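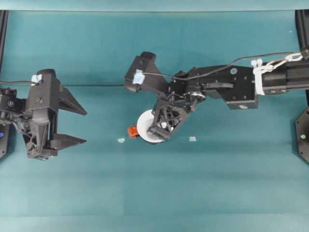
Nanton Technical Institute
Household Practice, Unit 9: Setting and Clearing the Table

Students work at a covered table. Smooth the cover by hand before anything is placed on it. Small creases are acceptable; folds that could tip a cup are not. Readings are in the Gostima course packet.

Cups are handled one at a time. Approach from the side, keep fingers off the inside of the rim, and set the cup down before releasing it.

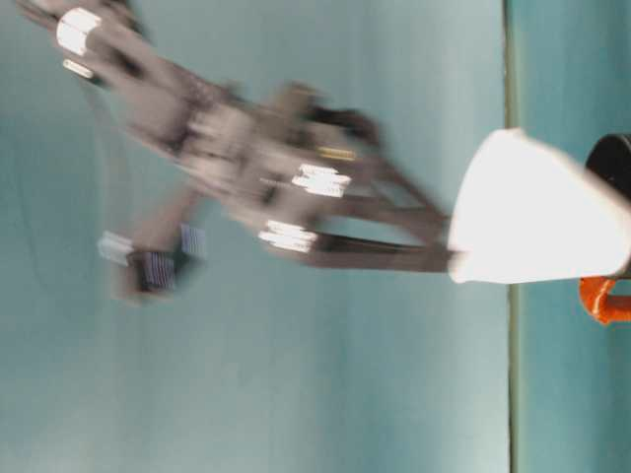
Cone-shaped cups require a light grip. Practice sheets are due in Room 843 by the end of October.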